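Curnatgate repair morning is back, and it's moving to the old Martens building

Oct 12, 2024

Right, some good news for once from our end of town! The Curnatgate repair morning, which stopped in April when the hall roof started letting the rain in, is starting up again next month, and it has a new home on the ground floor of the old Martens building, the one by the canal steps that used to sell curtains. 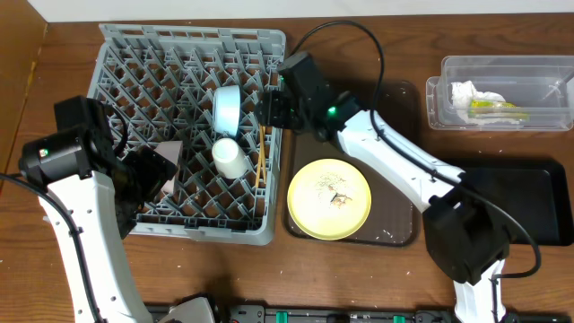
I've been going to these since the first one, mostly with the same toaster, so I was more pleased than I probably should have been when the email came through. If you've never been, you bring in something broken, you sit down with someone who knows a bit more than you do, and you have a go at it together. There's tea. There used to be very good flapjacks as well, and I have asked about the flapjacks and got a slightly vague answer, so I'll keep at it.

Kristof De Bruijn is running it again, and I caught him on the steps yesterday with his arms full of extension leads. He told me the new place is smaller than the hall but has far more sockets, and that the light is so much better he might finally be able to read the numbers on the back of things. He also said the landlord has let them have it for a year at a rent they can manage. "After that we'll have to see," he said, "but a year is a lot of kettles."

The money side took most of the summer. They needed to pay for the first few months up front and get the wiring checked, and between the plant sale, the quiz and the jar on the counter at Drekach (the bakery, for anyone new round here) they raised £1,802. I did the quiz. We came second to last and I still say the question about rivers was wrong. Anyway, £500 of that has gone straight on the wiring, some more on a decent set of screwdrivers and two proper lamps, and the rest is the rent.

What can you bring? Much the same as before. Lamps, radios, kettles, toasters (hello), clothes that need a zip or a hem, chairs with a wobbly leg, bikes if it's something simple like a puncture or brakes that squeal. They won't take microwaves or anything with gas in it, and please don't turn up with a washing machine. Someone did that last winter, on a sack barrow, in the snow, and it had to go all the way home again. If you're not sure, send a message first with the make and what's gone wrong and they'll tell you if it's worth the walk.

Sewing gets its own corner this time, which I'm really glad about. In the hall the machines were jammed in next to the bike stand and you'd go home with oil on your sleeve. Cavoton, the fabric shop on the hill, has promised a bag of thread and odd buttons every month, so if you've lost one from a coat it might be worth a rummage before you buy a whole new set.

It's still free, though there'll be a tin by the door for parts and tea. Doors open at ten and they stop taking new repairs at half past twelve, so do come early if yours is a fiddly one. There are seven repair places at a time, and once those are full you get a ticket and wait. The waiting is half the fun, to be fair – I once learned how to darn a sock from a man who had come in about his hoover.

Getting there is easy enough. The 95 bus stops right at the canal bridge and it's a two minute walk back towards the lock. Parking is awful, same as ever, so if you've got something heavy you can pull up by the side gate, unload, and then go and find a space by the park. The front door has one shallow step and they've got a ramp for it, just ring the bell and someone will put it down. The toilet is on the same floor.

They could also do with a few more pairs of hands. You don't have to know how to fix anything. Kristof is after someone to write the tickets, someone to keep the kettle going and, above all, anyone who's good with zips, as there's apparently a bit of a pile building up from people who couldn't wait. Pop a note through the door of the Martens building or tell them at Drekach and they'll pass it on.

The exact date for the first one will go up in the bakery window as soon as the wiring man has signed everything off. I'll put it on here too when I know. The toaster is already by my front door in a carrier bag.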